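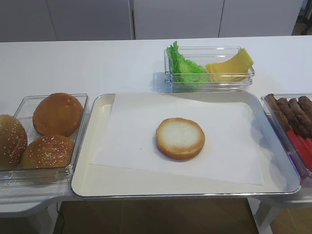
## Set up a build-your-own burger table

This works for a family lunch, a birthday or a small office party. The cooking is the easy part. Most of the trouble comes from people standing in line with a bun in one hand and nowhere to put it, so the table is worth planning before you light the grill.

### Choose the table

Use one that people can walk along. A table pushed against a wall gives you one line, and a table in the open gives you two. For 12 people one line is fine.

Cover it if you care about the surface. Ketchup comes off a wipe-clean cloth with warm water and dish soap, but mustard will stain most fabric.

### Work out the amounts

Plan on 2 burgers for each adult and one for each child under ten. If there are plenty of sides you will have leftovers, and cooked patties keep in the fridge for three days.

For each pound of ground beef you get four patties at a quarter pound each. Buy beef with 20 percent fat. Leaner meat dries out while it waits.

One large tomato gives six or seven slices. A head of iceberg covers a dozen burgers with some left for salad. Buy one more pack of buns than you think you need – they freeze well.

### Prepare the cold items

1. Wash the lettuce and dry it completely. Tear it to the width of the bun.
2. Slice the tomatoes and lay them on paper towels for ten minutes.
3. Slice the onions thin. If they are strong, soak them in cold water and drain.
4. Drain the pickles. Do not put them out in their brine.
5. Separate the cheese slices with squares of parchment so people can pick up one at a time.

Each item goes in its own container, with its own tongs or fork. Clear containers are best, because you can see from the grill when something is running low. Wide and shallow is easier to serve from than narrow and deep.

Everything up to this point can be done the night before except the tomatoes. Slice those within an hour of eating.

### Lay out the line

Put things down in the order they go on the burger:

- plates and napkins
- buns, already split
- patties
- cheese
- lettuce, tomato, onion, pickles
- sauces

Put the sides on another table. If the fries are in the same line, people stop to load them and the patties get cold.

I line any tray that will hold bread with plain paper. It catches the crumbs, and you can change the sheet halfway through without washing anything.

### Keep the food safe

Cook ground beef to 160°F in the center and check it with a thermometer. Cooked patties should stay at 140°F or above, in a low oven or a covered pan on the cool side of the grill.

Cold items can sit out for two hours, or one hour if it is hotter than 90°F outside. For a party in June I put out half of everything and keep the rest in the fridge.

Never bring cooked patties back on the plate that held the raw ones. Keep a clean platter next to the grill before you start.

### Clean up

Put lids on the cold containers first and get them into the fridge, then deal with the grill while it is still warm. Leftover onions and pickles can go in one box. Throw out any cut tomato that has gone soft.

*Valentin Guérin, Dec 28, 2021*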